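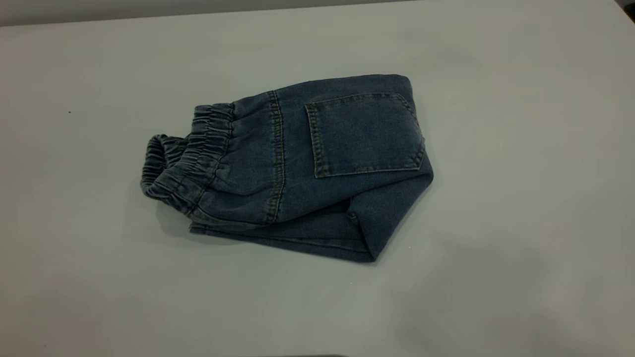 ## Folding pants with an elastic waist

Denim pants with a gathered waistband are more difficult to fold than normal jeans. The elastic pulls the fabric together, so the top is narrow and thick and the legs are wide and flat. I fold 5 pairs of them every week, and this is the way which works best for me.

1. Put the pants on a smooth table. A bed is too soft.
2. Lay one leg over the other, with the back pocket on the outside. The double seam is a good line to follow with your hand.
3. Pull the waistband gently to both sides, then let it go. Do not try to press the gathers flat, they will come back anyway.
4. Fold the legs up toward the waist, in two or three parts. It depends on the length of the leg and how deep your drawer is.
5. Smooth the bundle from the waist to the folded end and put it away.

The waist end will always curl a little. I leave it like this. In the drawer I put the first pair with the waist to the left and the next one with the waist to the right, so the pile stays level. My drawer is a Hetano, 14 inches deep, and it takes two piles behind each other.

### Some small notes

- Wash denim inside out in cold water. The raised places and the creases become pale first.
- Never use a hot iron on the elastic. If you must iron, stop before the gathers begin.
- Close the pile with the heavy pants at the bottom and the thin summer ones on top. In October I change the order.
- Clothes pins on the waistband leave marks. Hang the pants from the leg ends.

Updated Jul 21, 2025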